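Subject: Re: Bedding module, term assessment
From: Buppha Wiriya
To: Zallerstead Robotics Club members

Dear members,

Karabo Zwane wrote on Thursday:

> Could the coordinators confirm whether the blanket task is still assessed in pairs? Our handout says each student works alone with one gripper, but the schedule lists two grippers per bed. We would also like to know if clothing may stay on the bed.

Thank you for raising this. The handout is out of date and will be replaced. The blanket task is assessed in pairs, with one hand-held gripper per student, and both students are expected to work on the same blanket. Each pair must submit 35 demonstrations by the end of August. Demonstrations recorded alone before this notice will be accepted – please mark them "single" in the log. 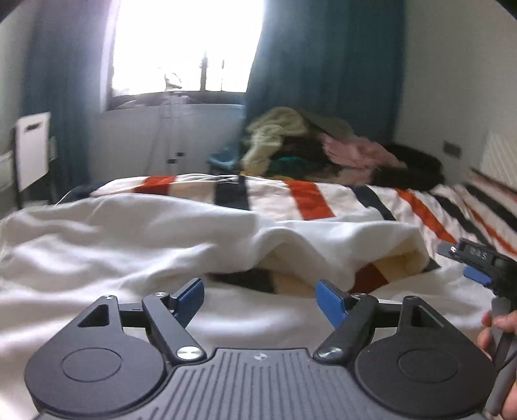
Clothing may remain on the far side of the bed, provided that it does not lie on the blanket itself. Striped or patterned bedding is permitted. Students should begin with the blanket unfolded and should not smooth it by hand between attempts.

Amnuay Kaewsai will review the submissions against the Somier checklist. A pair that has fewer than 28 accepted demonstrations may request one additional session. Requests should be sent to Carleen Tamihana and should include the names of both students.

Questions on the written report, which is limited to 3,000 words, should go to this list so that all members receive the same answer.

Regards,
Buppha Wiriya
Course Coordinator, Zallerstead Robotics Club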